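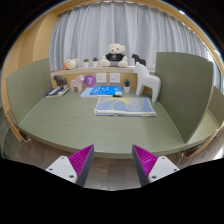
Atthorpe releases Latudis 5, with simpler calibration and easier recording for depth cameras

Atthorpe is very happy to announce that Latudis 5, the new version of its open source toolkit for depth and color cameras on ROS 2, is ready to download. It has been a long road since the last major version, and a good many people who use the software every day in labs, workshops and classrooms have had a hand in getting it here.

For anyone meeting it for the first time, Latudis is the layer that sits between a camera driver and the rest of a robot's software. It takes the raw color and depth streams, lines them up in time and in space, and hands them on in a form that mapping, tracking and measuring programs can use right away. It began as a handful of scripts that Detlef Lammers wrote so he could stop typing the same commands every morning, and it has grown a good deal since then.

The biggest change in this version is calibration. In Latudis 4 you had to run three separate programs, copy numbers from one file to another and hope you hadn't swapped a sign along the way (plenty of us did, more than once). Latudis 5 brings all of it into a single guided session called Hido. You start Hido, move the calibration board slowly through the view, and it tells you which parts of the lens still need coverage. When it has enough, it writes one settings file that every other part of the toolkit reads. Wide-angle and fisheye lenses are now supported as well, which has been the most frequent request on our mailing list for as long as any of us can remember.

"I used to set aside a whole afternoon when a student swapped a lens," said Rosemarie Kettler, who teaches mobile robotics and tested the early builds with her classes. "With Hido I had a first-year group calibrate their own cameras before lunch, and they only called me over to ask where the file had gone."

Recording has been reworked too. The new recorder, Tang, can take in up to 16 streams on one machine and keeps a small index next to each recording, so you can jump to any moment without reading the whole file from the start. If a disk begins to fall behind, Tang warns you on screen and in the log, and it notes exactly which messages were dropped. Old Latudis 4 recordings open as they are - there is nothing to convert.

Radosław Kwiatkowski, who led the work on Tang, spent much of the winter replaying old recordings to make sure of that. "People have sent us 2,000 recordings over the years, and I felt we owed it to them that every one would still open," he said. "There were a few very strange ones in there, and I have grown fond of them."

Latudis 5 also closes 28 reported bugs, among them the long-standing one where depth and color drifted apart after a laptop woke from sleep. Launch files have been renamed to follow one pattern, and the old names will keep working, with a friendly reminder in the terminal, until the next major version. The manual has been rewritten from front to back by Ilse Fröhlich, and we warmly encourage even our longtime users to give the first chapter a look.

Latudis 5 is free to use under the same license as before. Source code, ready-built packages and the new manual are all on the project's download page. An online question hour with Ertuğrul Avcı and the rest of the development team will be held in May, and anyone who is curious is welcome to join, whether or not they have ever plugged in a depth camera.

About Atthorpe

Atthorpe develops and looks after open source software for cameras and mobile robots, and offers training and paid support to teams who use it. Press questions may be sent to Ertuğrul Avcı through the contact form on the Atthorpe website.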